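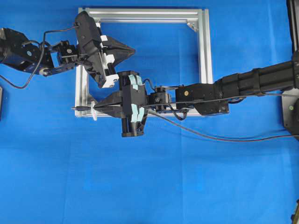
Aluminum extrusion has been sold to me as the end of carpentry for as long as I've had a garage, and I have never fully believed it. The pitch goes like this: you cut some bars to length, you slide nuts into the grooves, you tighten a few bolts, and you get a perfectly square thing you can take apart and rebuild forever. Four silver bars in an open square, a groove running down each one, a little triangular bracket tucked into one inside corner and another in the corner diagonally across from it. On a blue cloth it looks very convincing. I've bought it on looks before, and I'd like to talk about what came after.

My first purchase was a kit for a plant stand from a place called Druletti. I paid $183 for it, shipping included, which I would like you to compare with the price of a plant stand. I told myself I was paying for precision. What I got was a long box with bars rolled up in paper, a bag of brackets, a bag of bolts, another bag of slightly different bolts, and an instruction sheet that used the word "simply" more than I thought was fair.

The bars were cut nicely, I'll give them that. The ends were clean and the two I stood next to each other on the kitchen counter came out the same height. I got hopeful. Then I bolted the base square together on the garage floor, stood it up, and it rocked.

I'd read all the forum posts by people who say the stuff "squares itself." It does no such thing. A bracket holds an angle, and it will hold a bad one just as firmly as a good one. If you snug one side down hard before the other side has been lined up, the bar goes where the bolt pulls it. The floor of my garage slopes toward the drain, so I was also building a square thing on a surface that wasn't flat and then blaming the aluminum. My neighbor Octavio Chávez came over to borrow a ladder, watched me for a while, put a tape measure across the frame from corner to corner, then across the other way, and told me the two numbers. They were not the same number. He took the ladder and went home.

So that's the one trick I'd pass along, and it's as old as picture frames. Measure both diagonals. If they match, and your opposite sides are the same length, you're square. Leave every bolt just loose enough that you can push the long corner in with your hand, check again, and tighten a little at a time, going around. I was skeptical of this too, mostly on account of Octavio's tone, but it worked on the second try.

Now, brackets. The people who love extrusion will tell you to put one in every corner, on both faces, and then a plate over the top. The people who sell extrusion will tell you this even louder. I went the other way at first and used 2, on opposite corners, to see what I could get away with. For something that lies flat and holds nothing heavy I had no complaints, provided the other joints were bolted some other way. For legs that a ceramic pot will be standing on, no. I pushed on the top with one finger and the whole stand leaned like it was listening to something. I ordered more brackets. They were out of the size I needed until December, so the stand sat half finished behind the water heater and the pots stayed on the windowsill, where they were doing fine, to be truthful about it.

I did learn to respect the cloth. I used to do all this on bare concrete, and then on a bare table, and both were mistakes. The anodized finish looks tough and it mostly is, but it picks up dull little scuffs when you drag it. A piece of fabric under the work stops that, and when you drop a small nut it stays put instead of going off under the freezer. Pick a bright color. I started with an old gray towel and spent my evening patting it like a blind man looking for his glasses, the hardware being the same gray. Iron it if you're the type. I'm not, mine has creases all over it. I only smooth it down where I'm measuring, because a fold under one corner will have you chasing a wobble that isn't in the frame.

A word about the nuts in the grooves. There are two sorts that I've dealt with. One kind you slide in from the end of the bar, and if you forget one you get to take the whole thing apart. The other kind drops in from the front and is supposed to turn and catch when you tighten the bolt. Supposed to. Of the ones I bought, 13 spun around happily and never caught anything until I pulled up on the bolt while turning it. Maybe that's the technique. It wasn't on the sheet.

Jae-in Lim, who I used to work with and who has built practically her whole sewing room out of this stuff, thinks I'm being unfair. Her cutting table is very solid, I've leaned on it. She says wood moves, glue fails, and she has changed the height of that table 4 times without buying anything new. I asked what she spent on it in the first place and she changed the subject to my plants.

She's right that you can change it, though. I'd put a lower shelf in the wrong spot and it took me one cup of coffee to move it. With wood I'd have had holes to fill and I'd have lived with it being wrong for years. That counts for something. I just don't know how many people really rebuild their furniture, as opposed to liking the thought that they could.

Would I buy it again? For a stand, I doubt it. Two-by-fours are cheap and plants don't care. For a flat frame that something else gets screwed to, where the size has to be right and you want a slot on every side to hang things from, I can see the sense in it, and I've got enough leftover bar to make one. I've been thinking about a base for the sharpening stones. If I do it I'll check the diagonals first and order the brackets in the same box this time.

The stand is finished, by the way. It's holding the jade plant and a fern that was on its way out already. It still rocks a hair if you bump it, and there's a folded piece of cardboard under the back left foot.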